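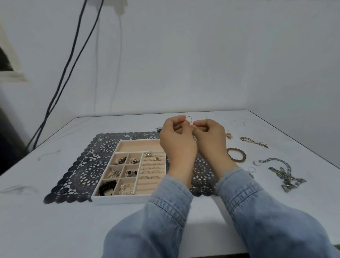

Sorting the jewelry tray, a thread

We use cookies to keep you signed in and to remember your settings. Accept / Manage

1/ I finally sat down with the jewelry tray this morning, after putting it off since September (I know, I know). It has six little squares and one long section at the far end, and for months I'd been dropping things in wherever they landed.

2/ The lace doily underneath is the dark gray one, and I love it for this! Anything silver that rolls off the tray shows up right away, where on the bare white table I'd be patting around for it all afternoon.

3/ Black beads go in one front square and the white pearl bracelet in the one beside it. Coil the beads, please, don't just drop them. I restrung mine last year, all 122 of them, and I'm not keen to do it again.

4/ Thin silver is the hard part. Mine is still one big tangle in the middle row, and I'm giving it 20 minutes with a pin and a cup of tea before I lose patience. Wish me luck.

5/ Open rings! If one has gone a bit wide, hold it in both hands and squeeze gently from the two sides, a tiny bit at a time, trying it on as you go. I used to yank mine, and I snapped a lovely one from Drirnmont that way.

6/ The long section is staying empty for now. I have my eye on a Başaran necklace and I'd like it to lie flat when it gets here, so no studs in there, however tempting it looks.

7/ Tell me how you keep yours, I really do read all the replies. Next up is the scarf drawer, heaven help me.

April 15, 2022 · 11 replies

More from this author
Brevulus earring cards, six months on
Washing a lace doily by hand
What I keep in my Flamisport bag
Getting knots out of a fine chain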